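Monday, notebook, liquidity work

Picked up the backtest again this morning. The plan for the week was to find out why the spread estimates for the Irkerden small-cap list go wrong in the last half hour of trading, and that is still the plan. No progress on it before lunch, as the price file had to be rebuilt first.

The rebuild: the Hauser feed stamps trades in exchange time and the Pondby feed stamps them in UTC. We knew this. What we missed is that the merge script shifts Pondby by a fixed offset, so everything after the clock change in the spring sits one hour off. The June results I passed along are affected. The earlier ones are fine. Fixed in the script, old output moved to the folder marked stale. Please don't use anything from there.

After the rerun the sample is 2995 trading intervals, a few fewer than before. The missing ones are all from a halted session and should have been dropped the first time.

Results so far, all on the new file:

Closing spreads are still too wide in the model, but the error is smaller. Part of what looked like a liquidity effect was the clock.

Volume on down days comes out close to what we see in the raw data. No change there.

The stress run (index falls 5 percent in one session, sellers only in the first hour) now finishes. Before, it stopped when the order book on the buy side went empty. I put in a floor of 200 shares per level as a stopgap. This is a guess and it needs a proper number from the depth data. Anyone reading the stress output should keep in mind that the floor props up prices in the worst names.

Tried Ilance for the depth data. Their history only covers the top five levels of the book. Good enough for the large names, probably not for Irkerden, where a fair amount of the resting size sits deeper. Left a question with their support desk and asked what a longer history would cost.

2:40 p.m. Ran the stress case again with the floor off and a wider price band. It finishes, slowly, and the index ends lower than in the floor version. I trust this one more, though two of the names trade at prices that make no sense -- will look at those by hand.

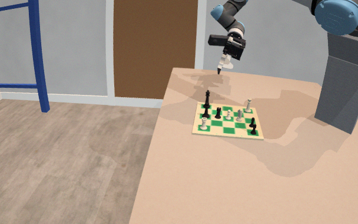 Simulated arm over the table, chessboard in front.

Still open:

Redo the June charts from the new file and send them out again.

Work out the floor from actual depth, or get rid of it.

Check whether the Hauser closing auction prints are counted twice. The volume in the last interval looks high on quiet days, and I have not ruled this out.

Ask whether we want margin calls in the stress case at all. Without them the selling stops too early. With them we need a rule for who gets called and when, and we have no data for that -- only the published margin rates.

Machine left running overnight with the wide band on the full list. Log goes to the usual place. If it has died by morning, restart it from the last saved session, as the first part takes hours.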